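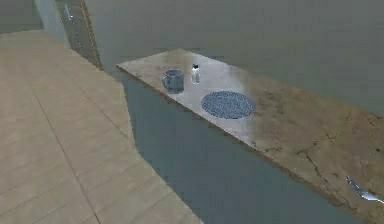 One of our readers wrote to us that she had kept a finished novel in a drawer for 2 winters, and only wanted somebody to tell her if the second chapter was too slow. We receive many letters like this, and they describe our work quite well.

## About Misosura

Misosura is a small reading and editing house in Harnley. We help people who write in English, also those who learned it late, to bring a manuscript to the point where they can show it to an agent, a magazine or a printer. We began with short stories. Now we read novels, memoirs, poems and texts for children too.

Last year we received 494 manuscripts. Each was read from the first page to the last by one person, and that same person wrote the letter to the author. We do not use forms with boxes to tick. A letter normally has between three and five pages, and it is allowed to disagree with you.

## What we publish ourselves

Under the name Duangkaew we print a series of thin paperbacks, with 47 titles until today. Most are first books. The usual print run is 2000 copies, and the author keeps all other rights, including translation.

Bundonine is our yearly competition for a story that was never published before. It opens on 22nd February and closes at the end of March. Please send the story without your name on the pages, and put your name only in the message.

## How to work with us

- For a first opinion, send the opening chapter and one page about the rest.
- For a full reading, please ask first for a place in the calendar.
- Poems can be sent at any time, up to eight together.

We answer every letter, but in spring it can take almost six weeks. If you wrote to us and heard nothing after this time, please write again, the message was perhaps lost.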